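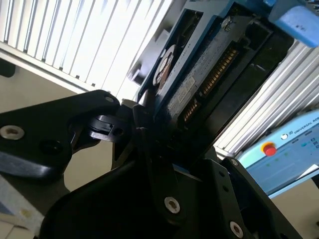 그림 3. 손목 카메라로 본 파지 장면. 그리퍼가 캐디에 든 하드디스크를 물고 있고, 드라이브 아래쪽 가장자리로 금색 커넥터 핀 열이 보인다.

4.2 손목 시점만으로 파지 자세 추정하기

앞 절에서 외부 카메라 얘기를 꽤 길게 했는데, 사실 제가 이 논문에서 제일 하고 싶었던 얘기는 이쪽입니다. 드라이브를 랙에서 뽑아 시험 슬롯에 꽂는 작업을 할 때, 외부 카메라 없이 손목 카메라 하나로 어디까지 갈 수 있을까? 처음 이 질문을 꺼냈을 때 Senad Spahić는 회의적이었고(지금도 반쯤은 그렇습니다), Arben Yordanov는 일단 데이터부터 모으자고 했습니다. 그래서 모았습니다. 파지 시도 3026건, 꽤 지루한 작업이었어요.

문제는 그림 3을 보면 금방 감이 옵니다. 손목 카메라 영상에서는 그리퍼가 아래쪽 절반을 차지해 버립니다. 손가락 판도 검고, 그 사이의 링크 부품도 검고, 드라이브 케이스도 어둡습니다. 게다가 창 쪽에서 들어오는 햇빛 때문에 블라인드 부근은 하얗게 날아가 있고요. 자동 노출이 밝은 쪽에 맞춰지면 정작 우리가 보고 싶은 드라이브 표면은 시커멓게 가라앉습니다. 윤곽선만 따라가는 고전적인 방법을 먼저 돌려 봤는데, 손가락 가장자리와 드라이브 가장자리를 자꾸 헷갈려서 일찍 접었습니다.

그래서 눈을 돌린 게 커넥터 핀입니다! 금색 핀 열은 어두운 배경에서 색이 확 튀고, 직선으로 늘어서 있고, 무엇보다 드라이브 본체에 고정되어 있습니다. 파란 캐디 테두리도 색이 뚜렷해서 좋은 단서입니다만, 캐디와 드라이브 사이에는 약간의 유격이 있어서 캐디만 믿으면 꽂을 때 미세하게 어긋납니다. 우리는 이 둘을 따로 검출한 다음 합치기로 했습니다. 캐디 테두리로 대략의 위치를 잡고, 핀 열로 기울기와 삽입 방향을 다듬는 식이죠. 내부에서는 이 방법을 Nilbridge라고 불렀고, 다른 이름을 생각해 낼 기운이 없어서 그대로 씁니다.

조금 더 구체적으로 적어 보겠습니다. 그리퍼는 손목에 고정되어 있으니 영상 속 위치가 개폐량에 따라서만 변합니다. 그러면 굳이 매번 분할할 필요가 없겠죠? 개폐량을 15단계로 나누어 단계마다 그리퍼 마스크를 미리 만들어 두고, 현재 엔코더 값에 가장 가까운 마스크를 골라 영상에서 지웁니다. 손가락 판의 은색 육각 소켓 나사들이 처음에는 골칫거리였습니다. 반짝이는 점이라 특징점 검출기가 아주 좋아하거든요. 그런데 마스크를 씌우고 나서는 오히려 쓸모가 생겼습니다. 나사 위치가 예상과 어긋나면 카메라 마운트가 틀어졌다는 뜻이니까, 매 시도 전에 보정 상태를 점검하는 기준점으로 돌려 썼습니다.

마스크로 걸러 낸 영역에서는 먼저 캐디 테두리의 색 분포를 찾고, 그 안쪽에서 핀 후보를 직선으로 묶습니다. 여기서 한 가지 함정이 있었는데요, 작업대의 알루미늄 프로파일입니다. 홈이 나란히 나 있어서 빛을 받으면 밝은 줄무늬가 생기고, 흑백으로 바꿔 놓으면 핀 열과 놀랄 만큼 비슷해 보입니다. 초기 버전은 이 줄무늬를 커넥터로 잡고는 아주 자신만만하게 엉뚱한 자세를 내놓곤 했습니다. Arben이 색상 채널을 버리지 말자고 고집한 덕에 이 오류는 크게 줄었습니다. 줄 간격을 함께 확인하는 조건도 그때 추가했습니다.

기판 쪽에 붙은 흰 라벨도 써 볼까 고민했습니다. 흰색에 네모반듯해서 검출 자체는 쉽습니다. 하지만 제조사와 모델마다 붙는 자리가 달라서, 한 모델에서 잘 되던 것이 다음 모델에서 바로 무너졌습니다. 이 해상도에서는 글자도 읽히지 않으니 라벨로 모델을 구분할 수도 없고요. 결국 라벨은 앞뒷면을 판별하는 보조 단서로만 남겼습니다.

비교 대상은 2가지입니다. 하나는 앞서 말한 윤곽선 방식이고, 다른 하나는 Malteck 모듈로 학습한 회귀 모델로, 영상을 통째로 넣으면 자세가 바로 나옵니다. 회귀 모델은 학습 데이터와 비슷한 조명에서는 정말 잘합니다. 솔직히 우리 방법보다 매끄럽게 움직일 때도 있어요. 차이가 벌어지는 건 창 쪽으로 손목이 기울어질 때였습니다. 역광이 들어오면 회귀 모델의 출력은 프레임마다 흔들렸고, 핀 열을 따라가는 쪽은 핀이 보이는 한 비교적 얌전했습니다. 핀이 그림자에 완전히 묻히면 우리 것도 답이 없습니다. 그럴 때는 추정을 포기하고 손목을 조금 돌려 다시 보게 했는데, Senad는 이걸 편법이라고 부르고 저는 능동 시각이라고 부릅니다.

학습이 필요한 부분은 핀 후보 분류기뿐이고, 여기에는 손으로 표시한 영상 1000장을 썼습니다. 표시 작업은 Stusto 도구로 했고, 핀 열의 양 끝점과 캐디 모서리만 찍었습니다. 핀 하나하나를 표시하는 방식도 시험했지만 들인 시간에 비해 얻은 게 거의 없었습니다. 표시하는 사람에 따라 끝점을 핀의 바깥쪽에 찍기도 하고 가운데에 찍기도 하는 문제가 있어서, 중간에 기준을 다시 정하고 앞부분을 전부 새로 찍었습니다(10월 한 달이 이걸로 갔습니다).

아직 해결하지 못한 것도 적어 둡니다. 우선 캐디 색입니다. 지금의 색 모델은 파란 테두리에 맞춰져 있어서 다른 색 캐디가 들어오면 초기 위치부터 다시 잡아야 합니다. Hoàng 랙에 쓰이는 회색 캐디로 짧게 돌려 봤을 때는 프로파일과 구분이 안 되어 첫 단계에서 막혔습니다. 또 하나는 파지 후의 미끄러짐입니다. 우리는 물고 난 직후에 자세를 한 번 추정하고 삽입 직전에 다시 추정하는데, 그 사이에 드라이브가 손가락 안에서 돌아가면 두 값이 달라집니다. 현재는 뒤의 값을 그대로 믿고 있고, 두 값의 차이를 미끄러짐의 신호로 쓰는 방법은 5절에서 힘 센서 데이터와 함께 다룹니다.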